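티켓 494 / 속보 푸시 중복 발송 + 라이브 페이지 시간 꼬임
상태: 진행중
접수: Elif Naz Kurtuluş (뉴스 데스크)
담당: Barış Dönmez
참조: İlker Sarıgül, Erdal Gökçe
시스템: Plutier 편집기, Vandeck 푸시

최초 접수 내용
일요일 아침 Pusivthorpe 페리 파업 속보. 푸시가 두 번 나감. 같은 제목, 같은 링크. 독자 메일 벌써 들어오는 중. 그리고 라이브 페이지에서 제일 최근 글이 밑으로 깔림. 항만노조 기자회견 글이 파업 돌입 전 글보다 아래에 있음. 급해요, 오후에 협상 재개라 또 속보 나갈 것 같음.

07:52 Barış
확인중. 편집기 로그부터 봄. 발행 버튼은 한 번만 눌렸음. 데스크 실수 아님. 근데 Vandeck 쪽 큐에는 요청이 2건. 메시지 ID가 서로 다름. 그래서 중복 제거에 안 걸린듯.

08:05 Elif Naz
참고로 제목을 발행 직후에 한 번 고쳤어요. "전면 중단"을 "일부 노선 중단"으로. 섬 노선은 운항한다고 해서. 푸시 체크박스는 건드린 적 없음. 화면에는 체크 풀려 있었고요.

08:11 Barış
그거 같음. 고친 뒤 저장할 때 푸시 플래그가 초안 값으로 되돌아감. 화면엔 풀린 걸로 보이는데 실제 보내는 값은 켜져있음. 테스트 채널에서 재현 시도함.

08:26 Barış
재현됨. 순서:
속보 작성, 푸시 켬, 발행
5초 안에 제목 수정, 저장
두 번째 푸시 나감
천천히 고치면 안 나감. 타이밍 문제 맞음. 첫 발행 응답이 오기 전에 저장이 들어가면 예전 값을 물고 감.

08:31 Barış
임시조치: 발행하고 나서 상단 표시줄이 초록색 될 때까지 제목 손대지 말것. 데스크 채널에도 올려주세요. 오타 보여도 일단 참기.

08:33 Elif Naz
올렸음. 야간조에도 전달할게요. 근데 속보에서 오타 보고 참으라니 좀 힘든데요.

08:40 İlker
시간 꼬임은 별건으로 봐야 함. 라이브 글 정렬이 발행 시각이 아니라 작성 시작 시각 기준. 기자회견 글은 기자가 새벽에 초안 열어두고 나중에 채운 거라 밑으로 간 거임. 언제부터 이랬는지는 모름. 3월 업데이트 때 정렬 옵션이 바뀐 적은 있는데 확인 필요.

08:44 Erdal
3월에 바꾼 거 저 아닙니다. 설정 이력 보면 나와요.

08:58 İlker
이력 봄. 기본값이 패키지 업데이트로 덮어써짐. 사람이 바꾼 거 아님. 라이브 템플릿만 해당, 일반 기사 목록은 정상.

09:10 İlker
이미지 캐시도 같이 의심했는데 무관. 라이브 템플릿 저장, 새로고침, 정렬 바꾸고 다시 새로고침. 이상 없음.

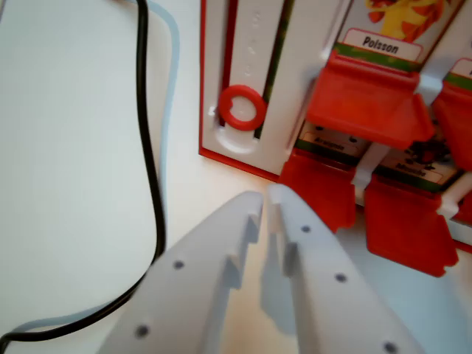
연회색 그리퍼, 안쪽 가장자리에 계단식 홈

09:17 İlker
정렬 기준 발행 시각으로 되돌림. Pusivthorpe 페이지는 수동으로 다시 생성. 노조 회견이 이제 맨 위. 모바일에서도 확인 부탁.

09:21 Elif Naz
모바일 웹 맞음. 앱은 아직 옛날 순서.

09:24 İlker
앱은 피드가 따로라 좀 걸림. 강제 갱신 넣음.

09:38 Elif Naz
앱도 됐어요. 근데 Ertürk 부두 현장 글 시간이 한 시간 빠르게 나옴. 제가 보기엔 그것만 그래요.

09:45 Barış
그 글은 Rakiya Osagie가 현장에서 자기 노트북으로 올림. 기기 시간대가 달라서 그런듯. 서버 시각 쓰라고 돼 있는데 현장 입력폼은 기기 시각을 그대로 받음. 일단 그 글만 손으로 고침. 폼은 따로 티켓 팔게요.

09:47 Rakiya
시간대 설정 바꿨습니다. 지난 출장 때 거로 돼 있었네요, 죄송. 다음 글은 협상장 앞에서 올릴 예정.

10:20 Barış
Vandeck에 문의 넣음. 같은 기사 번호로 짧은 간격에 두 번 들어오면 뒤엣것 보류해달라고. 답 옴: 기능은 있는데 우리 계정에 꺼져 있다고 함. 켜달라고 했고 적용은 오늘 안에 된다고.

10:32 Erdal
켜면 진짜 후속 속보도 막히는 거 아닌가요? 파업 철회 같은 거 나오면 바로 쏴야되는데.

10:36 Barış
기사 번호 기준이라 새 기사로 쓰면 안 막힘. 같은 기사에 이어 쓰고 다시 푸시하면 막힘. 그러니까 오후 협상 결과는 꼭 새 기사로. 라이브 글에 덧붙여서 푸시하지 마세요.

10:38 Elif Naz
네. 새 기사로 템플릿 미리 만들어 둠. 제목은 비워놨고 푸시도 꺼놓음.

10:50 Elif Naz
독자 메일 답변 문구 필요합니다. "기술적 문제로 알림이 두 번 발송됐습니다, 불편 드려 죄송합니다" 이정도면 되나요? 처음 알림 제목이 전면 중단이라 정정도 같이 넣어야 할듯. 섬 노선 타려던 분이 항의하심.

10:53 Erdal
정정 꼭 넣어주세요. 기사 하단에도. 첫 제목이 틀렸고 일부 노선은 운항중이라고 명시.

11:15 Elif Naz
하단 정정 넣음. 메일 답변 나가는중.

남은 일
푸시 플래그 되돌아가는 버그, Plutier 쪽 수정 대기 (Barış)
패키지 업데이트 때 정렬 설정 안 덮어쓰게 고정 (İlker)
현장 입력폼 시각 문제, 별도 티켓 (Barış)
Vandeck 보류 기능 적용 확인되면 여기 댓글 (Barış)

11:22 Barış
티켓 안 닫음. 오후 속보 나가는 거 보고 다시 씀. 그때까지 임시조치 유지.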